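October 30, 2022

Clocks go back soon and I still haven't fixed the kitchen one, which stopped at some silly hour in the summer and which I keep believing every single morning. So today was battery day! I made a big pot of coffee, cleared off the white table and dumped out the junk drawer, the one that only opens if you jiggle it.

Mostly it was takeout menus and dead pens. I found the warranty card for the Schmieder toaster (gone two years now) and a Carkell coupon for 25 cents off dish soap, expired of course. And batteries, all of them rolling loose with the rubber bands, good ones and dead ones together. I tossed the menus, kept one pen out of pity, and got out the yellow organizer with the little see-through compartments.

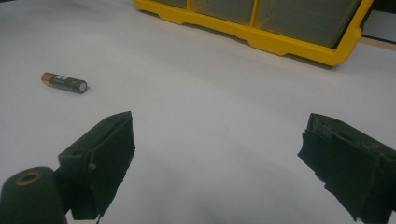
My big plan was one compartment for AAs, one for the skinny ones, one for those button things the bathroom scale eats. Then I remembered I own a tester — a cheap thing from the hardware store in Rulby, paid for with birthday money — and of course it needs a battery too. I swapped one in from the TV remote, did all my testing, and then forgot to put it back. Guess who sat on the couch tonight pushing buttons like a fool.

The dead ones are in a jam jar by the back door. The drop-off is clear over in Grondalell, past Route 104, so they'll wait until I go over in December to get the tires looked at. I'm writing that down so I don't find the jar again next spring.

Kitchen clock is going, though! It's louder than I remembered. I can hear it from in here while I write this, and I may end up moving it to the hall. Tomorrow the flashlight, and the screws if I feel up to it. Soup for supper, the last of the squash.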